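Filed under: Workplace & Automation / Grounds and Facilities

Ivar Sundqvist has run the outdoor crew at Serura for six years. Until last February the crew's first job of the day was a walking inspection of the paths, clipboard in hand, starting at 5:40. A wheeled unit from Carketti now does that round. Sundqvist still starts at 5:40.

"People assume we sleep later," he says. "What changed is what I do with the first two hours. I used to walk. Now I read."

What he reads is a list. The unit drives the full path network, logs surface defects and debris, and sends each item to a dispatch program called Uvico. The program had produced 2,138 entries when we spoke. Sundqvist closed 179 of them himself as false reports, nearly all of them shadows.

"Tree shade with a hard edge gets logged as a change of surface," he says. "So do leaves, if there are enough of them. You open the entry, you look, you close it. It takes twenty seconds. Then there is another one."

The crew has the same number of people as before. Two positions were rewritten. One inspector became what the contract calls a route supervisor, with a tablet and responsibility for stopping the unit when a path is closed. The other moved to repairs full time. Sundqvist argued for the second change and was less sure of the first.

"A supervisor who only watches gets slow," he says. "I asked for the job to rotate. Now it changes hands every four weeks. Some of them like it. One asked to be skipped, and I skipped him."

Wages were the harder discussion. The walking round carried an early-shift supplement, and management's first draft removed it. The crew's representative, Öberg, got it kept for anyone who has to be on site when the unit leaves its dock.

The stretch Sundqvist uses for training new supervisors is the park section: long sight lines, lawn on both sides, no curb.

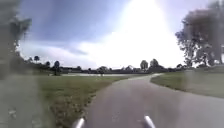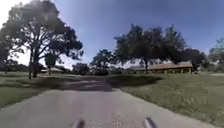
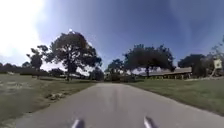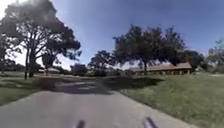
"The edge is where I want their attention," he says. "A person on foot feels a soft edge through the boot. The machine doesn't report that. So once a month we still walk it — all of it, the old way — and compare."

The comparison has been useful in both directions. The unit is better at noting the same crack on repeated passes and showing growth. The crew is better at anything under the grass line, and at drainage.

He has asked Carketti for one change, a way to mark a recurring shadow so it stops generating entries. The request is open. In the meantime the supervisors keep a paper list of the worst spots, taped inside the door of the tool store.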